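Shared room, shared tables – how to set it up so people get work done

Quick version, I'm writing this between two meetings. Our place has one big room, hard floor, one sofa, and everybody wants the tables at 11.

Start with the floor. Clear it, sweep it, then decide where the open part goes. We keep the soft mat at the sofa end and the tables at the far wall. Don't mix them. Chairs and mats hate each other.

Push the tables together. One block, not islands. People spread papers, laptops, whatever, and a block takes it better. Leave enough room behind the chairs to get up without asking.

Chairs – use what you have. Wood, white ones, an office chair on wheels. Matching is nice but it costs, and noone looks after the first day.
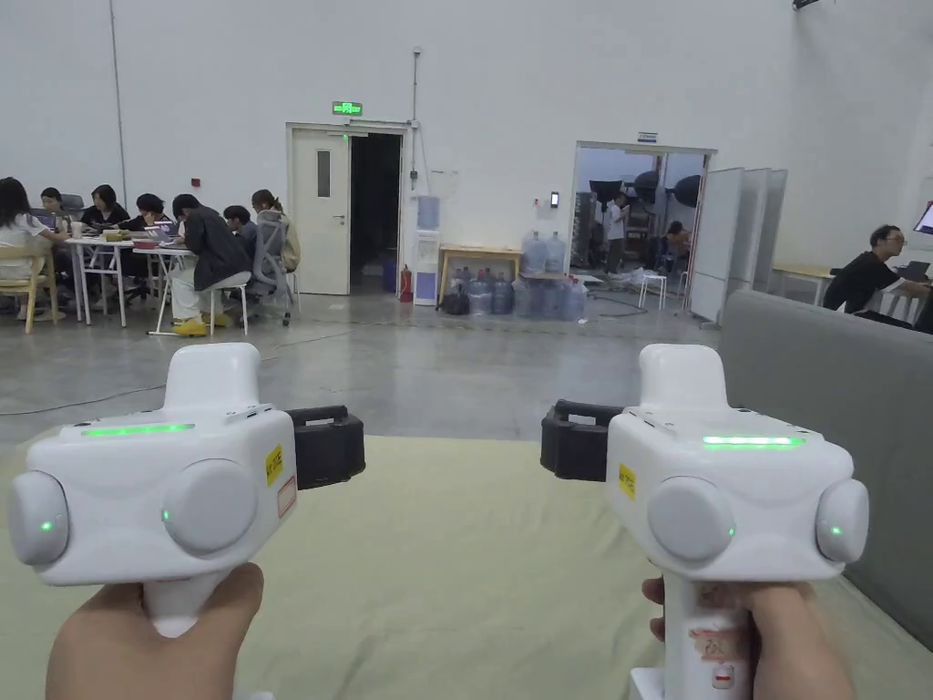 Mounir Samir wrote in to say the block only works up to a point, and that at Orkent they split theirs in 2 because the talkers drove the readers nuts. Fair. If you have talkers, put them at the sofa end of the block and let the readers have the wall.

Cables next. Run them along the wall where you can. Where one has to cross the floor, tape it flat, whole length, not just the ends. Cloth tape, it peels off polished concrete without leaving gunk. Check it every morning, teh corners lift.

Mat goes down last. Pull it tight, walk on it, pull again. Shoes off if you can get people to agree.

End of day: laptops off the tables, papers in the tray, chairs in. Takes 7 minutes if everyone helps.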